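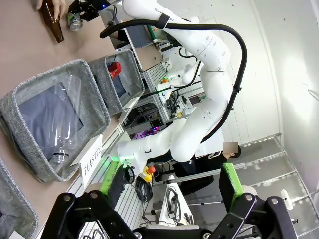
By Emiko Aoki

Flillgate has opened a teaching station at its Cheetham laboratory where people show robots how to do simple household and workplace jobs, either by guiding the arm by hand or by steering it from a remote control desk. The first task taught there is the sorting of used drink containers into separate bins.

The station will supply training material for Plulletti, the company's software for two-armed robots. Each time an operator completes a task, the system stores the movement of both arms together with the views from cameras mounted at the wrists. The software then learns from those recordings.

Sorting was selected as the opening task on the advice of the city of Cluvville, which is a partner in the project. Bottles and cans differ in weight, shape and surface, and a robot must change its grip from one to the next. Plastic bottles, glass bottles and cans are all part of the task. Fabric bins stand on the tabletop, and a handwritten label reading "PLASTIC" leans against the front of one of them.

The opening collection will contain 3,000 completed demonstrations. Operators recorded 672 of them during the trial period that ended in November. Demonstrations in which a container is dropped or placed in the wrong bin are kept in a separate set and marked as such, so that researchers can study how operators recover from a mistake.

"A person who sorts bottles every day has a great deal of skill that is hard to write down," said Emiko Aoki, who leads the teaching program at Flillgate. "We ask our operators to do the work at their own pace and in their own way. The differences between them are part of what we want the robot to learn."

Operators complete 2 days of instruction before their first recorded session. The course covers hand guiding, remote control, safe distances and use of the emergency stop. No earlier experience with robots is required, and applications from Cluvville residents are welcome.

Flillgate will provide 600 of the finished demonstrations to university research groups free of charge. Requests should be sent in writing to the Cheetham laboratory and should state the intended use and the name of the supervising researcher.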